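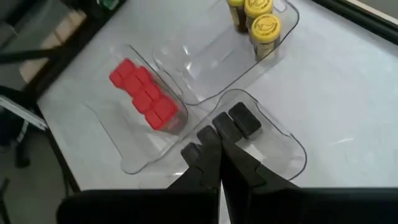
Red cubes, jars and black blocks in clear trays

Damping ratio from peak heights: which peaks to use?

ulut_marta
I have a mass on a spring and I want the damping ratio from the logarithmic decrement. With the first two peaks I get 0.031, but with peaks one and six I get 0.024. The spring constant is 458 N/m and I sample at 1,000 Hz. Which value should I trust?

brophy77
Use the far peaks. Divide the log of the ratio by five and the reading error becomes smaller.

ganditz_k
I don't agree fully. If the damping is viscous, both ways must give nearly the same. Yours falls as the amplitude falls, so I would suspect air drag. Dry friction would make it rise.

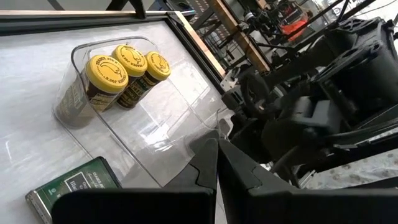
Three jars with yellow lids

brophy77
Or the zero line is wrong. A small offset changes every peak. Did you subtract the rest position?

ulut_marta
No, I did not. I will take the mean of the last 4,000 samples, where it hardly moves, and try again on Tuesday.

ganditz_k
Good, but please also plot the log of the peaks against their number. If it is a curve, one single ratio does not describe your system.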